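# An afternoon at the Seredlow open day

I nearly skipped Seredlow this year. It was raining, the bus takes 35 minutes, and last October I came home with nothing but a tote bag and a cold. But my cousin had a spare ticket (5 dollars, tea included!) and I can't say no to anything that has laundry and textiles on the same program, so off we went.

You come in through the old loading doors on Park Street, and the first hall is all fabric sellers. I spent far too long there. Kaven had bolts of shirting stacked up to my shoulder, mostly stripes and a few really lovely checks, and the woman cutting it let me feel everything even though I was obviously not buying. Well – I bought 2 yards of a green check in the end. I have no plan for it whatsoever.

The thing I'd come for was the shirt corner in the second hall. It's a bit tucked away behind the mending tables and we walked past it twice. They'd hung up a black backdrop with big foam letters on it, a blue U, a pink M and a yellow I, all very cheerful, and in front of it was a gray table where the shirts get laid out. I was expecting a lecture about starch. It was much more relaxed than that, more like standing in somebody's laundry room while they chat. 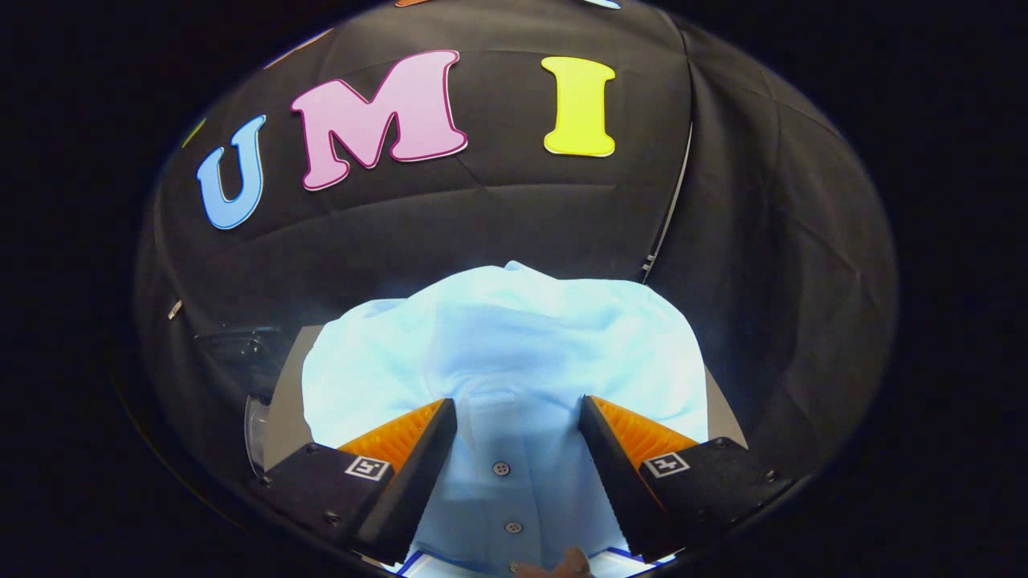

I got talking to Orhun Güneş, who was helping out for the afternoon and has very firm opinions on light blue button-ups. His whole thing is the placket. Get that lying straight before you touch anything else, he told me, and the rest of the shirt will mostly follow. I have always started with the sleeves, so that was my entire method out the window. He also does up the top button and one in the middle and leaves the others alone, and he smooths outward from the buttons with the flat of his hand. I tried it at home with my work shirts and the collars do sit better, though my stack still leans to one side.

We argued a bit about folding versus hanging. I hang everything, but my closet rail is packed so tight that it all comes out creased anyway, so maybe I should shut up about it.

Then tea, which was in the Vorken room upstairs. Decent cake, terrible chairs. Zixuan Dong gave a little talk up there on collars, with a box of old ones passed around the room, some of them stiff as cardboard. She said her grandmother had 100 of them in a drawer and wouldn't let anyone throw out a single one. I could have listened for another hour, but they wanted the room back, and by then the lemon cake was gone too.

A few practical bits if you're thinking of going. Bring cash for the fabric hall, as the card reader kept dropping out. The second hall is bright and gets pretty warm, so leave your coat downstairs. And go to the shirt corner early, while there's still space to stand near the table – by four it was three people deep and I only caught bits of what was being said.

We just missed the bus home and had to share one umbrella at the stop. The green check stayed dry inside my jacket. My cousin thinks it should be pajamas.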